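Laundry Robots: Two Months With the Fedum Arm Package

Reviewed February 5, 2026

Rating: 6 out of 10

The question I get asked most on this site is whether a machine can do the washing yet. A washing machine has done the washing for a very long time. What people mean is everything on either side of it: picking the clothes up, opening the door, putting them in, taking them out, cleaning the filter and folding the lot. The Fedum is sold as the first package that takes on the loading and unloading at a price a small laundry might consider. I have been going in to see it since November.

The version reviewed is the two-arm model with the standard metal grippers. It costs 3000 a month on lease, with support included. There is no option to buy. The software is from Stukwood and is updated over the network, mostly at night. Setting up took most of a week, and a good part of that went on deciding where things should stand. The arms need the basket to be within reach and the floor in front of the machines kept clear.

Doors

Doors were what I most wanted to test. A round dryer door is easy for a person. You hook your fingers behind the rim and pull, and if it sticks you pull harder without thinking about it. For a robot it is a hard job. The rim is curved and polished, the glass is see-through and shiny at once, and both of those upset cameras. The grip has to land in the right place, and then the arm has to follow the swing of the hinge instead of pulling in a straight line.

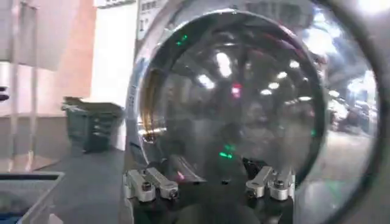
Lombardi, replying to an early draft of this review, thought I was making too much of the glass. The shine can be dealt with by touch, in that view, and the real trouble is the catch. A catch needs a short sharp tug, and most robot arms are set up to move gently so that they don't hurt anyone. Ask for a tug and you are asking the arm to do the one thing it has been told not to do.

I think that is fair, and it matches what I saw in the first fortnight. The Fedum would find the rim well enough and then pull too softly to free the catch. After a software update in the third week it got better. It now opens a door on the first go more often than not. Closing was never much of a problem, as a door can be pushed shut with almost any part of the gripper.

Speed is another matter. I can open a dryer door in a second or so. The Fedum lines itself up, stops, moves a little, stops again and then takes hold. If you are standing next to it with a basket under your arm this is hard to watch. If you are in the next room doing something else it matters much less, and I suspect that is how these machines will be used for the next few years.

Loading and unloading

Loading went better than I expected. The arm takes a garment from the basket, lifts it to the opening and lets go once it is well inside. Shirts and trousers are fine. Towels are fine. Bed sheets are poor, because a long sheet hangs down below the gripper and catches on the rim on the way in. The manual suggests feeding sheets in by hand, and I would go along with that.

Unloading is slower. Clothes that have been tumbled are wound round each other, and one sock at the back of a drum is harder to get than a whole armful at the front. The Fedum checks the drum with its camera when it thinks it has finished. It was usually right. A dark sock in a dark corner beat it several times, so somebody still has to look.

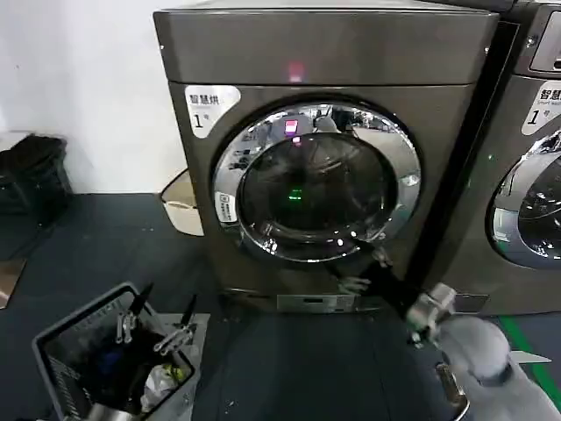
The basket makes more difference than I would have guessed. We tried deep ones and shallow ones, and the shallow ones won easily. In a deep basket the wrist bumps the side before the fingers get to the bottom. Soft fabric bags were hopeless. If you are thinking of leasing one of these, leave money over for new baskets.

Tape on the floor helps too. It is for the people more than the machine, who will otherwise leave a trolley just where the arm wants to go.

How it compares

The only other package I have spent proper time with is the Melter, which has a single arm on a rail. The Melter is quicker at taking hold of cloth and its fingers are softer, so I was happier letting it handle knitwear. It won't open doors at all. You have to leave them open or open them yourself, and that spoils the idea of walking away and letting it run. For a shop with staff on the floor all day I would pick the Melter. For evenings, the Fedum.

Neither of them folds. Neither will sort colours in a way I would trust with my own shirts – I tried, and I have a pale grey one now.

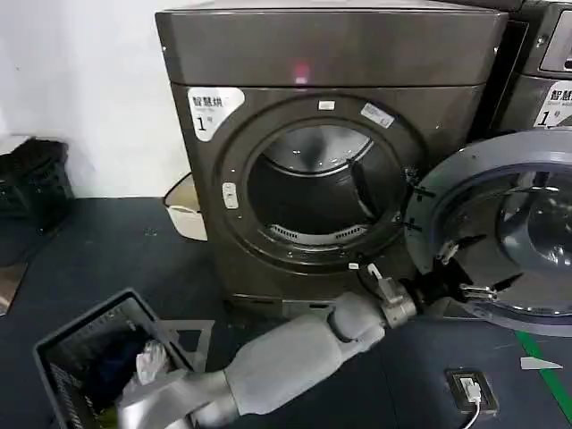 Would I have one at home? Not at this price and not at this speed. A household does a few loads a week, and the time saved on each is a couple of minutes at most.

A small commercial laundry is closer to making sense of it. The jobs there repeat all day, the machines stay put, and the same door is opened again and again, which suits the way the Fedum learns. You would still need a person for sheets, filters, stuck socks and anything delicate.

Good: opens and closes round doors, handles everyday clothes well, support answers the phone.

Bad: slow, poor with sheets, fussy about baskets, lease only.

The lease has a break after six months. I would ask for that in writing before signing, as it was missing from the first copy of the contract I was shown.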